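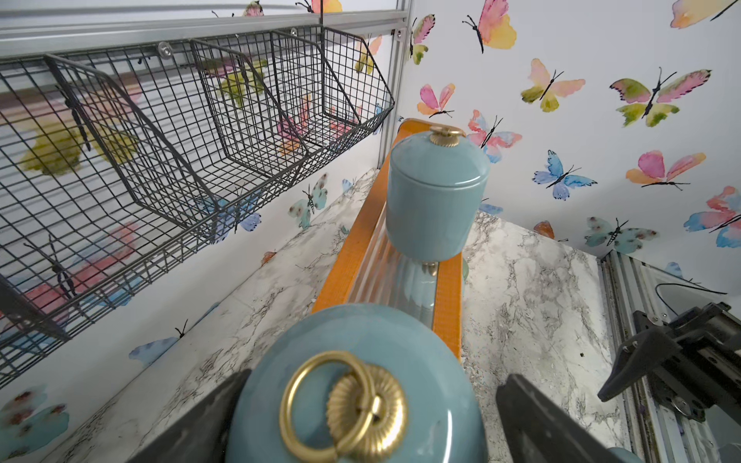
Teal canister and lid with the gold trim, and the two wire baskets on the rail.

Canisters, lids and the three-tier rack

Posted 19/02/2021 by Gyu-bin Moon

A few of you wrote in after the spice drawer page asking about canisters, mostly how to stop them from taking over the counter and how to keep the pretty ones pretty. I have opinions! I've been buying lidded jars at the Wuvdale flea market for years and I've chipped, stained and glued shut enough of them to fill a page, so here goes.

Start with the lids

Whenever I pick up a secondhand canister I go straight for the lid. Run a fingertip around the underside of the rim, slowly, and you'll feel a chip long before you see it. Then set the lid on the canister and give it a gentle push on one side. If it rocks, it's either warped or it belongs to a different jar, and sets get muddled all the time at flea markets (I once brought home a beautiful green one with a lid that fit nothing I own, and it lives under a plant now).

Wiggle the knob too. Most of them are held on with a little screw from below, and a quarter turn with a short screwdriver is usually all it takes. Stop the second you feel it grip, especially on ceramic. If it keeps working loose, put a thin rubber washer between the screw head and the lid. A bag of them from Gutier Hardware will last you the rest of your life.

Ring handles are lovely to look at and a bit of a pain to clean. The grease goes where the ring passes through the knob and just sits there. I use a soft baby toothbrush with a drop of dish soap, flip the ring one way, brush, flip it the other way, brush again. For a ribbed knob, brush along the grooves and then pat with a dry cloth. Please don't use metal polish on gold trim until you know what it is. A lot of it is a very thin finish and polish will take it right off – ask me about my sugar bowl. Warm water and soap, that's it.

When you take a lid off, lay it upside down on a folded dish towel if the knob is small, or right side up if there's a big ring on top that would tip it over. A marble-look counter is a hard place to land for ceramic.

Canisters on a foot

The ones on a little pedestal are my favorites and also the ones I worry about. Two rules in my kitchen. Lift from the body with one hand and steady the bottom with the other, never by the lid. And keep the heavy stuff out of them. A canister on a narrow base that's full of sugar wants to fall over, so mine get tea bags, cotton balls, dried bay leaves, that sort of thing.

Fluted glass holds dust in the ridges. A pastry brush (a clean dry one that you keep just for this) gets it out in a minute, much faster than a cloth.

Put them on steps

My counter is short and used to be covered in jars two deep, and I was always reaching over the front ones to get to the back ones. A stepped rack fixed that. You get three levels in the space of one, everybody shows their face, and you can wipe underneath by moving one thing instead of eight.

Mine has wooden ends and rails with clear ribbed plastic slats, and I like that the clear part doesn't make a dark block against the wall. If you're buying one, bring your widest canister along, or at least its measurements! The steps on a lot of racks are made for spice jars and anything chunky hangs off the front. I paid more than 20 dollars for my first one and it was too shallow for everything I had.

Push the rack close to the wall so it can't creep backward, and put four of those little felt or silicone dots under the feet. If it still slides, a strip of shelf liner cut a bit narrower than the base does the trick and doesn't show.
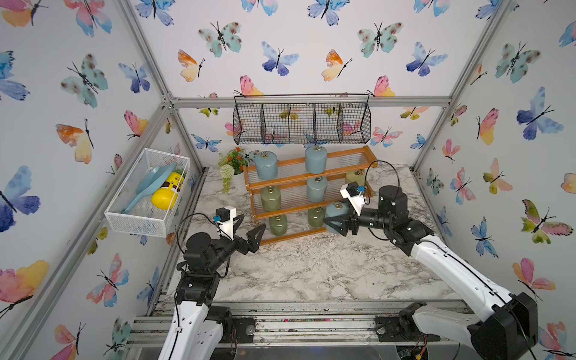 Blues and greens on the three-tier rack, butterflies behind.

How I arrange them

I've tried it by size, by color and by what's inside, and what stuck is how often I reach for it. Daily things at the front and low, so coffee and tea. Weekly things in the middle. The top is for whatever I open once in a while, and it has to be light, or I end up pulling it down onto the lower ones.

For color I keep to two families and let the shades wander a little. Pale blue with sage and olive looks good to me, and when one breaks you can replace it with something close without it sticking out. Chasing an exact match for a broken canister is a sad hobby. Leave a finger's width between them as well, wider if the lids are broad, or you'll clink them every single morning.

It's fine if they don't all fit on the rack. Stand the extras on the counter beside it and leave an open spot on one of the steps, so there's somewhere to put one down while you've got the scoop in your other hand.

Labels

I don't label the fronts. I put a small piece of masking tape on the bottom with what's inside and the month I filled it. Everything that gets filled in December for baking gets checked again at Easter, and whatever smells like cardboard goes. If you share your kitchen with people who will absolutely put salt in the tea canister, then okay, label the fronts.

Before you tip 400 grams of anything into a canister, check that it will fit. Pour the same packet into a measuring jug first and compare it with the canister filled with water. Then dry the canister properly! I give mine a whole night upside down on a rack with the lid off, and 10 minutes near (not on) a warm stove if I'm impatient.

A word about the rail

Wire mesh baskets on a wall rail are great next to a canister rack because they take all the light odds and ends that would otherwise pile up between the jars – scoops, clips, tea strainers. Hang them empty first and live with the height for a few days before you load them. I ended up moving mine over twice. Check the mounting screws now and then with your thumb, and tighten before you fill.

Crumbs do fall through mesh. A square of parchment in the bottom sorts that out, and you just swap it when it looks grubby.

Wallpaper behind the counter

If you've got paper on the wall back there, as in the butterfly one in my pictures, go easy with the water. Dab splashes, don't rub. Cho at the paint store sold me a clear splash panel for the stretch by my kettle and it cost less than a new roll would have.

Next up is bread boxes, and I've got plenty to say about the hinges.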